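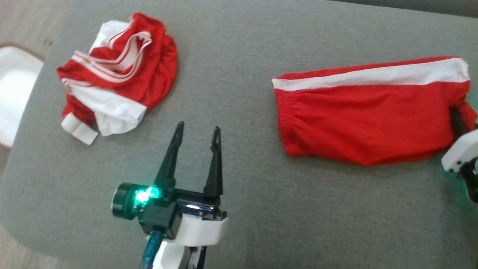
Two pairs of red shorts, one folded and one still in a heap

So I've been putting off the budget post for weeks, and a few of you have been asking, so let's talk money! My limit for the whole setup is 3,000 dollars. That has to cover two arms, grippers, cameras, cables, and whatever I forget (I always forget something).

The arms are the big one, obviously. I went back and forth between the Treltine pair and the Nurmi pair for most of November. Nurmi has the nicer joints, but their grippers are sold separately and the total kept creeping up every time I opened the cart. Treltine quoted me 796 per arm with the fingers included, and that pretty much settled it – two of those and I still have room to breathe.

Then there's the stuff around the arms. I've set aside 600 for cameras and mounts. I wanted to go cheaper, but laundry is all wrinkles and soft edges, and I don't want to be squinting at mush when I'm trying to work out why a fold went sideways. Spare fingertips from Hudunora are 20 a set, so I'm getting a few sets right away and not thinking about it again.
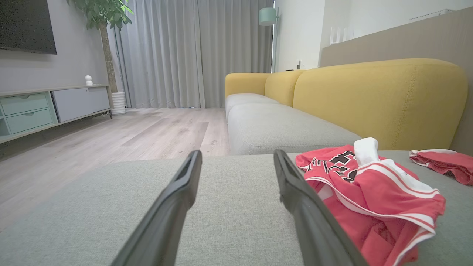

Posted by the Trerum blog author

The other half of planning is deciding what the thing has to handle. My list is sports clothes, mostly. Shorts, a jersey with big numbers on it, and socks, which I'm already dreading. I also want it to work on a sofa, with cushions that give a little, and not only on a nice hard table. That means I need to think about reach and mounting height before I order anything, and the stand is the one line in my spreadsheet that still has a question mark next to it.

If you've built a stand for two arms, please tell me what you spent! I'm placing the order on Monday and I can still move things around until then.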